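ok thread on buying a used fridge, have done this three times in two years now and my sister just asked me to write it all down so here goes

first thing. measure the doorway. not the kitchen, the DOORWAY. and the hall, and the turn at the top of the stairs if you have one. my first fridge sat on the porch for a week under a bedsheet

then measure the spot. leave a gap at the back and on both sides so it can breathe. the listing will give you a width, the listing is wrong, bring your own tape

also handles. sellers measure without handles. every time. that's how I got a fridge that blocks my silverware drawer

price. I paid 82 for the first one, 70 for the second and the guy with the third wanted 700 because it was "restaurant grade". it was not restaurant grade. it had a Praten badge on it same as my neighbors

go see it plugged in. if it's unplugged when you arrive ask them to call you when it's been running since morning, and go back then. any seller who gets weird about this, walk

bring a thermometer. cheap one from the grocery store is fine. put it in a glass of water on the middle shelf, leave it while you chat about the weather or whatever

listen to it. a hum is ok. clicking on and off every minute is not ok. mine in Cedholm clicked and I told myself it was the house settling lol

door seal test - shut the door on a dollar bill and pull. should drag. do it top, middle, bottom, and the hinge side too, people forget the hinge side

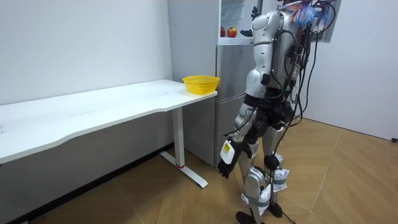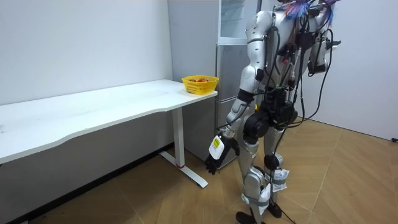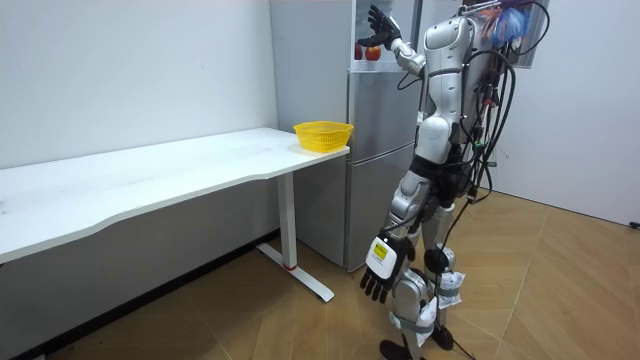

if the seal is only stiff you can save it. warm soapy water, old toothbrush, dry it good, thin smear of petroleum jelly. if it's torn you need a new one and you want to look up the price of the part before you hand over any cash

smell. stick your whole head in. if it smells like bleach they're hiding something, if it smells like old onions that's just life and baking soda will mostly sort it

pull out the bottom drawers and look under them. water under there usually means the drain hole is plugged. easy fix, turkey baster and warm water, but use it to get the price down

look at the coils on the back too. dust is nothing, vacuum it. oily spots I would leave it there and go home

moving day. keep it upright. I know you can lay some of them on the side, I know your uncle did it, keep it upright. tape the doors, take the shelves out and wrap them in towels

Silvan Eder lent me his dolly for the second one and it made such a diffrence I bought him dinner. rent one if you don't have a Silvan. strap goes high and then a second strap goes low

let it stand before you plug it in. if it stayed upright a couple hours is what I do. if somebody tipped it, overnight. your milk can live in a cooler

level it!! the little feet at the front screw up and down. I go a hair higher in front so the door swings shut by itself. took me 19 months to find out those feet turned

no extension cord. straight in the wall. the one time I did it the plug got hot enough to notice and I don't want to think about that

don't fill it right away either. give it the night, check the thermometer in the morning, then shop. freezer same thing

ok where to look. moving sales in July are the best, everyone in the apartments by Bercombe clears out at once. estate sales second. the secondhand place on Shehata is pricier but they deliver and they'll swap it inside a month if it quits, got that in writing

get a receipt even from a private person. name, price, "working when sold". Baltasar Mansilla on my street didn't and his died before the weekend was out and the guy stopped answering texts

old one going out - call the city first, a lot of them pick up fridges free if you book. take the door off if it's sitting outside at all. kids

someone asked about ice makers. skip it. one more thing to leak, and trays are cheap

someone else asked is it worth it vs new. for me yes, two of the three are still going, one's in the garage full of seltzer. if you have a baby or medicine that has to stay cold I'd probably buy new and get the waranty

oh and wipe the top before it goes in the kitchen. the TOP. you can't reach it after

will do washers next if I get time, those are worse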